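Frequently Asked Questions

Welcome, and thank you for stopping by! Lorena Fuentealba started Clindo out of her own dining room, renting plates, glasses and flatware to friends who were hosting more people than their cupboards could handle. These days we look after up to 4,000 place settings from our shop on Grestness Lane, but we still answer the phone ourselves, and we still get asked most of the same questions we heard in the beginning. We've tried to answer them properly, so pour yourself a coffee.

How far ahead should I book?

For a dinner at home, a couple of weeks is usually plenty. Weddings are another matter, especially if you have your heart set on one of our smaller patterns (Brinus is the one people fight over, and we only own 87 settings of it). If your date is in the busy season, please call us as soon as you have a venue, even if your guest list is still a mess. We can hold a rough number for you and tidy it up later.

Is there a minimum order?

Yes, 19 place settings. We know that sounds like an odd number, and it is! It happens to be what fits in one of our crates with the dividers in, along with the serving pieces that go with them. If you're having fewer people than that, you're very welcome to rent the full crate and keep the extras in the kitchen for dessert or for the cousin who forgot to reply.

What comes in a place setting?

A dinner plate, a salad plate, a dinner fork, a salad fork, a table knife, a teaspoon and a water glass. Soup bowls, bread plates, cups and saucers are all extra, and you can add as many or as few as you like. Napkins and tablecloths come from our friends at Lumenta, and we can put them on the same delivery if you tell us your table sizes. 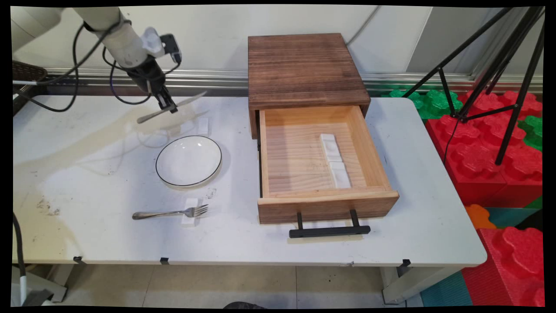
Serving spoons, cake knives and salad tongs are rented by the piece. Most people forget them until the afternoon of the party, so have a little think about each dish on your menu and what you'll be serving it with.

Do I have to wash everything before it goes back?

Oh, please don't! Scrape off the food, give things a quick rinse if you can, and put them back in the crates they came in. We wash everything here, and the wash is included in your price. The one thing we do ask is that you check the trash bags before they leave the house. Teaspoons are forever ending up in there with the paper napkins.

What happens if something breaks?

Things break, and we promise we won't be cross. Wrap the pieces in newspaper and leave them in the crate so we can match them against your order. We charge the replacement cost of that one item, which is printed next to it on your rental sheet, and nothing on top. Small scratches from ordinary eating are never charged.

Can I come and see the patterns first?

We'd love that. The showroom is open on Saturday mornings from nine until noon, no appointment needed, and you're welcome to bring a tablecloth or a flower or whatever else you're trying to match. We close for most of January to repaint shelves and sort through the stock. Messages left then do get answered, just a bit more slowly than usual.

Do you deliver?

We do, anywhere in the county, and the driver will carry the crates to whatever ground floor room you like. Stairs are possible with some warning. You can also pick up from the shop for free, but do measure your trunk first, as a full crate is heavier and wider than people expect.

What if my guest count changes?

Call us up to three days before delivery and we'll add or take away settings without a fee, as long as we have the pattern in stock. After that the crates are packed and we can only add.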